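Assessment of the Pultel Two-Finger Gripper and Wrist Camera in the Kavanagh Simulator
Last updated: 2026-04-20

The Stasstead teaching laboratory was asked to advise on a replacement for the Grullstead parallel gripper, which has served as the default end effector in its simulated coursework for several years. The Pultel model was the only alternative supplied with a complete Kavanagh asset package, including collision meshes, joint limits and a matched wrist camera. This review records the laboratory's findings over 186 trials, all conducted in simulation. No claim is made regarding the physical unit.

Installation was straightforward. The package loaded without modification to the arm description, and the controller accepted the finger joints once the naming convention had been corrected in a single configuration file. The kitchen counter environment was retained from the previous evaluation so that the results for the two grippers could be compared. Its mixture of items, among them an apple, a sponge, a knife and a translucent vase, makes differing demands on finger opening and approach angle.

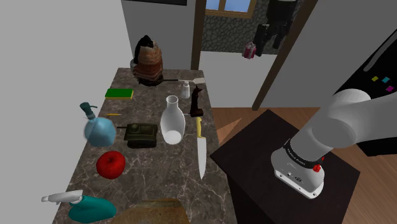
Noeline Hinds objected that a counter of this kind favours the Pultel unduly, as the Grullstead fingers were tuned for boxed goods and ought to be judged on them as well. The point is accepted in part. A supplementary set of 30 trials using cartons was completed, and the Grullstead model performed marginally better in that set. The difference was not sufficient to alter the recommendation.

The principal strength of the Pultel gripper is the behaviour of its linkage at partial opening. Finger travel remains smooth under position control, and the pads do not exhibit the jitter observed with the Grullstead model at low closing speeds. Contact forces reported by the simulator were stable once the solver step had been reduced, although the reduction lengthened each run noticeably. Laboratories with limited computing resources should take this into account.

The wrist camera is less satisfactory. Its default exposure is suited to pale surfaces, and segmentation was unreliable wherever target and background were similar in tone. Finbarr Cronin revised the lighting settings in September and obtained a modest improvement. Difficulty remains with items such as the dark brown, crumpled object on the veined marble, where the folds are close in value to the stone, whereas the pale yellow rod beyond it presents a clear outline. The view does keep portions of both fingers visible along its lower margin, and this was found helpful when checking alignment before closure.

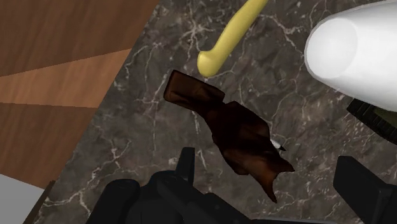
Documentation is adequate for experienced users. The calibration chapter assumes familiarity with the Kavanagh coordinate conventions and omits the transform between camera and flange, which had to be recovered from the source files. A licence for teaching purposes costs $2,000 and covers 3 workstations.

The laboratory recommends the Pultel gripper for intermediate and senior coursework. The wrist camera should be adopted only where staff are prepared to adjust the lighting and exposure settings for each environment.

Related items
Grullstead Parallel Gripper: Review of Simulated Performance
Solver Settings for Contact Modelling in Kavanagh
Stasstead Laboratory Guide to Camera Calibration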